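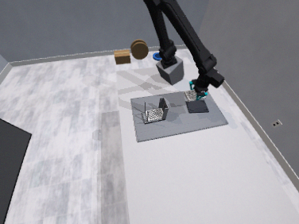 The Register

The letter from the district gave the school at Dronent until the end of January to put itself on the register. Bergþóra Brynjólfsdóttir had read it at breakfast and again at lunch, and then put it in the drawer with the spare chalk.

Ditte Zoëga came on the morning bus from Firnport. She was from the education office and had a form with her, fourteen pages long, and a pair of flat shoes that had let the water in. Bergþóra gave her a towel and a chair near the stove.

"You'll have had our letter," Ditte said.

"I had it."

"And you didn't answer."

"I was teaching."

The children were in the front room. There were 30 of them on the roll, if you could call it a roll. It was a blue exercise book with names down the left side and, on the right, what each family had brought. Eggs, coal, a day's work on the roof. Next to some of the names there was nothing, and those lines had been ruled as neatly as the others.

Ditte turned the pages slowly.

"These ones don't pay?"

"They live up the valley. Their fathers are away on the boats."

"Who feeds them?"

"I do, at midday. They go home for the rest, or they stay here."

"Stay here overnight?"

"When the road's bad."

Ditte wrote that down. Bergþóra watched her write it and thought she should have said something else, but she could not think what it would have been.
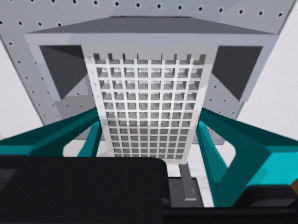 Well plate between the teal fingers of a gripper (computer rendering)

They went through the form together after the children had gone out to the yard. Number of exits. Number of washbasins. Qualifications of staff. Bergþóra had a certificate from the college at Prikaseck, but it was in her maiden aunt's house and her maiden aunt was dead, and the house had been sold with the furniture in it.

"The college will have a copy," Ditte said.

"The college closed."

"Then the office will have one. I can look."

She seemed to mean it. She drew a small circle beside the question and went on to the next one, which was about fees. A school on the register could draw a grant for each child. A school on the register could not take payment in kind, and it could not keep children overnight without a separate licence. The licence cost 2,099, payable before the inspection.

"And if they don't pass it, do I get that back?"

"No."

"Who has paid it so far?"

"Chowdhury's paid for the one at Firnport. The shipping people. They put their name over the door."

"Well, I've got no shipping people," said Bergþóra.

One of the older boys put his head in to say that somebody was on the wall and wouldn't come down. Bergþóra went out. Ditte could hear her through the window, not shouting, just telling the child where to put each foot. It took a good while. When she came back in she had moss on her sleeve.

"I went to a school like this," Ditte said. "Over the other side. We slept in the loft."

"Was it any good?"

"The teacher was kind. We were cold, and I had the same cough for 2 winters. A girl called Anna went home in the spring and we were never told why." She put the cap on her pen and took it off again. "That's what the form is for, really. Somebody ought to have asked."

Bergþóra got up and saw to the stove. She had slept in lofts herself. She had a picture in her mind of the beds upstairs, pushed close to the chimney, and the one window that she stuffed with newspaper when the wind was in the north.

"You'd better see upstairs, then," she said.
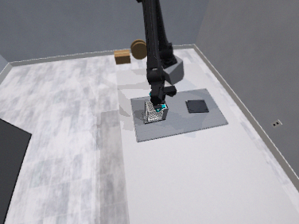 Black robot arm reaching towards a grey mat (computer rendering)

Ditte went up first. She measured the window, and the gap at the top of the ladder, and the distance from the nearest bed to the chimney, and read the numbers out. Bergþóra wrote them down for her, as the light was poor and it was quicker with two.

"That one's too close," Ditte said, about the bed.

"It's the warm one. They take turns."

"It'll have to move."

They moved it. It was heavier than it looked and one leg caught on a board, and they had to lift it over together. Afterwards Ditte measured again and wrote the second number in the box herself.

The bus back was at four. At ten to, Bergþóra took the blue exercise book out of the drawer and tore a clean page from the end of it.

"What do I put," she asked, "if I want to ask for longer?"

Ditte sat down again and told her how to begin.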